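Plakska Trail Loop to Reopen in March With New Surface and Measured Distances

The lower section of the Plakska trail loop will reopen to runners and walkers in March, after drainage and surfacing work that has kept it closed through the winter. The section runs from the Sellby trailhead to the second creek crossing and carries most of the weekday running traffic on the loop.

Baltazar Mendoza, who manages the project for the trail district, said the old surface failed in two places where runoff crossed the path at a low angle. Both spots have been rebuilt with a crushed stone base, a compacted top layer of fine gravel and a cross slope that sheds water to the downhill side. The contractor, Tudose, also replaced 5 culverts. The new pipes are wider than the ones removed and have stone aprons at the outlet end.

"The gravel is finer than what was there before," Mendoza said. "It will feel soft for the first few weeks. It firms up with use and with rain."

The climb above the second crossing was not part of the contract and keeps its dirt surface. Runners who train on the full loop will notice the change underfoot at the footbridge, where the gravel stops and the grade steepens.

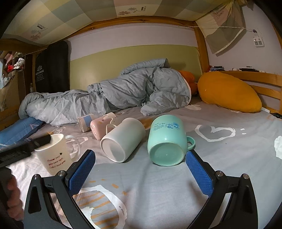 Four mugs and a clear glass on a gray printed sheet.

The loop has also been measured again. Earlier signs used a distance taken from a paper map, and local runners had complained for years that their watches did not agree with it. Perla Cisneros and Refugio Salinas measured the route with a calibrated wheel, going once in each direction and averaging the two readings for each segment. The two passes over the full loop differed by 10 feet.

Distance posts will be set every half mile, starting from the Sellby trailhead and counting clockwise. Posts are 93 centimeters high and carry a number on both faces, so they can be read by people going the other way. The old signs will come down in the same week. Training plans or race maps that refer to the old marks will need to be updated.

Total climb for the loop is now listed as 88 meters. The earlier figure was higher and included a spur to the overlook that is no longer part of the marked route. The spur itself stays open.

Parking at Sellby is unchanged. The gate opens at 6 a.m. and closes at sunset. During the first two weeks after reopening, bikes and horses will be kept off the new gravel while it settles – foot traffic is allowed from the first day. Dogs must be leashed on the lower section as before.

The Besenon half marathon, which uses one lap of the loop, will keep its spring start. Race director Berenice Bautista said the start line will move a short distance up the access road to match the new measurement, and the finish will stay at the lower field. Entrants will be sent a revised course map.

A second phase, covering the eroded switchbacks on the north side, has been designed but has no funding. Hermenegildo Esquivel, the district engineer, said a cost estimate will be presented after the spring thaw, when the slope can be surveyed.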